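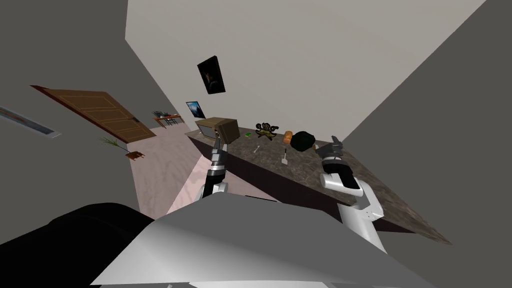 Re: Coil and battery safety night at the Riviere shop

Last updated: September 26, 2019

Hi all,

Thank you Quentin for getting the ball rolling! I went through my notes from the January meetup last night and I'm even more excited now. We had 3 people bring in cells with torn wraps that time, and every one of them went home with fresh wraps and a plastic case. I'd love to do that again, only bigger.

On 2019-09-25, Quentin Aubert wrote:
> Would people come to another battery evening? Intan at Riviere
> says we can have the back tables after closing. I can bring the
> multimeter and the ohm reader. Somebody else would have to do
> the talk, I'm hopeless in front of a group.
> Also, do we cover mechs or stick to regulated?

Both, please! Half the questions I get are from folks who bought a used mech tube and have no idea what resistance is safe on it. I'll gladly do the talk - Ohm's law on one sheet, then vent holes, then why you never carry a loose cell in a pocket with your keys. Adi has the old slides and says he can fix the amp chart, which had 2 typos in it.

I've ordered 300 wraps from Gredier, mostly 18650 with a few 21700 (the clear ones are lovely, wait till you see them). If you want a particular color, write me off list. Neta and Divley owners, bring your chargers too, I really want to compare how warm they get on a full charge.

Eugénie, are you still up for the beginners' table? You were so patient with that fellow and his stripped 510 threads!

The list is up to 138 members now, so please reply if you're coming and I'll tell Intan how many chairs to put out.

Clotilde Chevalier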